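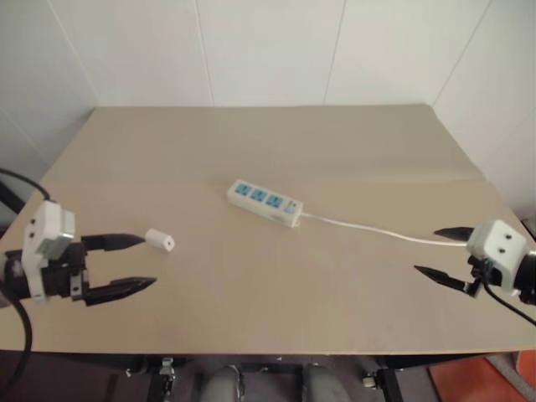 Die weiße Steckdosenleiste mit den blauen Feldern, quer auf dem beigen Tisch.

Freitag, 3. September 2021

So, der Kabelpost. Angekündigt hatte ich ihn ja schon im Juli, damals noch mit dem festen Vorsatz, das Thema an einem Nachmittag abzuhaken. Haha. Zwischen Juli und heute lagen dann eine Schublade, zwei Kartons und eine Ecke hinter dem Regal, in die ich seit dem Einzug nicht mehr geschaut hatte, und jetzt sitze ich hier mit Kaffee und schreibe endlich auf, was dabei herausgekommen ist.

Angefangen hat alles mit der Schublade unter dem Drucker. Die ging nur noch auf, wenn man gleichzeitig von oben mit der flachen Hand reindrückte. Drin lag alles, was irgendwann mal einen Stecker hatte: Ladegeräte von Telefonen, die ich längst weggegeben habe, drei Kabel für einen Scanner (ich besitze keinen Scanner mehr!), und ganz unten das Netzteil der alten Ivik-Lampe, das ich vor einem Jahr verzweifelt gesucht und dann neu gekauft habe. Für 50 Euro, inklusive Versand. Ich will nicht darüber reden.

Also alles raus und auf den Tisch. Ich sortiere am liebsten auf einer großen, hellen Fläche, weil ich sonst die Hälfte übersehe, gerade die kleinen weißen Teile verschwinden ja überall. Gut, auf Beige verschwinden sie fast genauso, aber immerhin rollen sie nicht unters Sofa.

Mein Vorgehen war am Anfang ziemlich planlos. Erst wollte ich nach Länge sortieren, dann nach Farbe, dann nach Zimmer. Nach Länge ist Quatsch, das habe ich nach einer Viertelstunde gemerkt, ein aufgerolltes Kabel sieht immer kürzer aus, als es ist. Nach Farbe sieht hübsch aus und bringt gar nichts. Geblieben bin ich bei den Zimmern, und alles, was zu keinem Zimmer gehörte, kam in den ersten Karton. Der war leider als Erster voll.

Und dann die Steckdosenleisten! Ich hatte davon deutlich mehr, als ich Steckdosen in der Wand habe, und fast alle waren in diesem vergilbten Ton, den weißer Kunststoff nach ein paar Jahren neben der Heizung annimmt. Eine hatte einen Schalter, der sich nur noch mit dem Daumennagel bewegen ließ, bei einer anderen saß kein Stecker mehr richtig fest. Die sind beide weg, ohne Diskussion. An so etwas bastle ich nicht herum, und ich würde auch niemandem raten, es zu tun. Ab zum Wertstoffhof damit.

Behalten habe ich die weiße mit den drei blauen Feldern. Ich mag die einfach. Sie hat am einen Ende den kleinen Schalterbereich, und aus derselben Seite kommt auch das Kabel, was ich früher nie beachtet habe und jetzt ungemein praktisch finde: Man legt sie so hin, dass dieses Ende zur Wand zeigt, und hat vorne keinen Kabelbogen, in dem der Fuß hängen bleibt. Das Blau ist natürlich Geschmackssache. Eine Freundin meinte, das sehe nach Kinderzimmer aus. Mir egal, ich finde sie wenigstens wieder, wenn sie unter dem Schreibtisch liegt.

Was mich länger beschäftigt hat, waren die Kabelboxen. Kennt ihr die? Diese länglichen Kästen mit Deckel, in denen die ganze Leiste samt Steckern verschwindet. Ich hatte zwei davon hier, eine von Lockyer und eine von Fistamlow. Die Lockyer ist die schönere, matt und schlicht, nur hat sie auf jeder Seite bloß einen schmalen Schlitz, und sobald ein dickeres Kabel durch soll, schließt der Deckel nicht mehr. Die von Fistamlow ist ein ziemlicher Klotz, dafür passt alles rein. Am Ende habe ich keine von beiden genommen. Mir wird es unter so einem Deckel auch zu warm, zumindest vom Gefühl her, und saugen muss man drumherum trotzdem. Die Leiste liegt jetzt offen da und ich wische einmal die Woche drüber. Fertig.

Richtig glücklich bin ich dagegen mit den Klettbändern von Fistis. 4 Euro für eine Rolle, die man selbst zuschneidet, und seitdem habe ich kein einziges Gummi mehr benutzt. Gummis werden nämlich mit der Zeit brüchig und kleben dann so eklig am Kabel fest, ihr wisst schon. Beschriftet habe ich mit einfachem Malerkrepp und Filzstift. Ich weiß, es gibt dafür Geräte. Ich hatte mal eins. Das Ladekabel dafür war übrigens in der Schublade.

Ein paar Sachen, die ich beim nächsten Mal anders machen würde: nicht abends anfangen. Nicht alles auf einmal ausräumen, wenn man den Tisch am nächsten Morgen zum Frühstücken braucht. Und die kleinen Teile sofort in ein Schälchen legen, diese ganzen Adapter und einzelnen Steckerchen, von denen man erst denkt, man merkt sich schon, wo die hingehören. Macht man nicht. Ich habe hier immer noch eine Handvoll, die zu nichts passt, und traue mich nicht, sie wegzuwerfen.

Für alle, die nach dem letzten Beitrag gefragt hatten: Ja, ich habe den aussortierten Kram gewogen, bevor er wegkam. 818 Gramm allein an Ladegeräten. Das ist mehr als mein Brot wiegt! Die Leisten habe ich gar nicht erst auf die Waage gelegt, die wären mir vom Teller gerutscht.

Als Nächstes ist der Flurschrank dran, da liegt das Verlängerungskabel vom Balkon drin und vermutlich auch die Lichterkette vom vorletzten Winter. Wer einen guten Tipp hat, wie man Lichterketten so aufwickelt, dass man sie im Dezember wieder auseinanderbekommt: Bitte in die Kommentare damit, ich habe es mit Pappe probiert und mit einem Kleiderbügel, und beides war eine Katastrophe.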